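Morngate Makers Newsletter
Monday, April 26, 2021

Blocks, blocks, blocks

If you read the last newsletter you'll remember I promised to write up the block sorting bench as soon as I had enough time on it to say something useful. Well, I've had plenty of time on it now, and I have become a complete block person. I think about blocks in the shower. My kitchen drawers have never looked better, either, which my family puts down to the same illness.

For anyone new to the list, the bench is the long one by the windows, with the light wooden top. The big gray metal bin lives on it. The task sounds so small when you say it out loud: take a mixed heap of red and green blocks and get them to lie in tidy groups, one color with the other blocks of its color, long sides together. That's it! And I could happily do it all afternoon, because every heap comes out differently and every heap wants a different first move.

I tried starting with the greens for a while (they're my favorite, a lovely deep bottle green) and kept getting into trouble. A green block that is leaning on something will slide the moment its neighbor goes, and then you have to begin again with a new set of angles. So now I start with the reds. Get two of them side by side, close enough to touch, with the ends level, and you have a straight line to build everything else from. A pair like that works as a ruler, a fence and a parking space all in one.

The bin itself has grown on me too. It has had a hard life and looks it, with scuffs all over the floor and a big dark patch on the sloping panel where the pale coating has been scraped off. Hiwot Kassa asked whether we should repaint it before the fall open house in September. I vote no! The worn floor gives a nice dull surface under the bright colors, and you stop worrying about adding one more scratch. The low front wall is handy as well. Push a red pair up parallel to it and your line is set before you've thought about it.
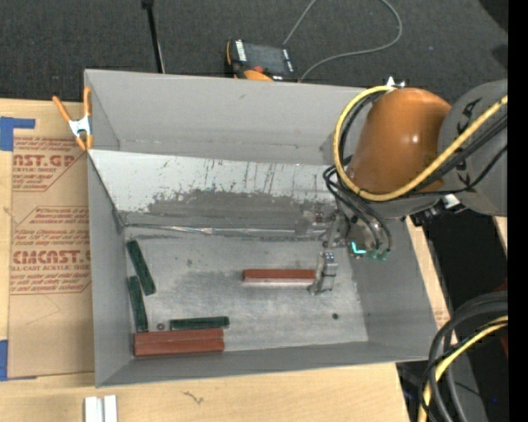

Getting started at the bench

A few notes for those of you who signed up after the spring meeting:

Tip the blocks in gently, and from low down. Dropping them from a height is fun exactly once, and the people at the next table would like a word.

Look before you touch anything. I give every heap a slow count to 7 and try to pick out which blocks are lying flat and which have ended up at a slant. The flat ones can usually wait.

Work one color at a time until you know the bench. After that, do as you please. Hiwot goes back and forth between colors and is much quicker than I am, so there is clearly more than one good way to do this.

Keep the small round parts out of the block tub, please. They go in the jar on the shelf, and if you come across one in the bin, the jar is where it belongs.

Leave the last arrangement in place if you're handing over to somebody. It's so much nicer to arrive and find a puzzle half done than to face an empty bin, and we've had some great conversations about why a person put a block where they did.

Sessions run for 30 minutes, with room to stay on if the next slot is open. We have 40 names on the list already, which makes me so happy I could burst, and there's still space in the early slots if you don't mind a chilly room. Bring a sweater.

Next on my own list is sorting by color and by direction together, with the reds running along the front wall and the greens standing up the left side at a right angle to them. I've managed it a couple of times and have the sketches to prove it (they're pinned over the sink, come and argue with me about them). If you work out a good order for the corner, where the two colors meet, write it on the card beside the bench and put your name on it so I know who to pester.

Sign-up sheet is on the door, as always. The pencil on the string is new, so please let it stay on the string.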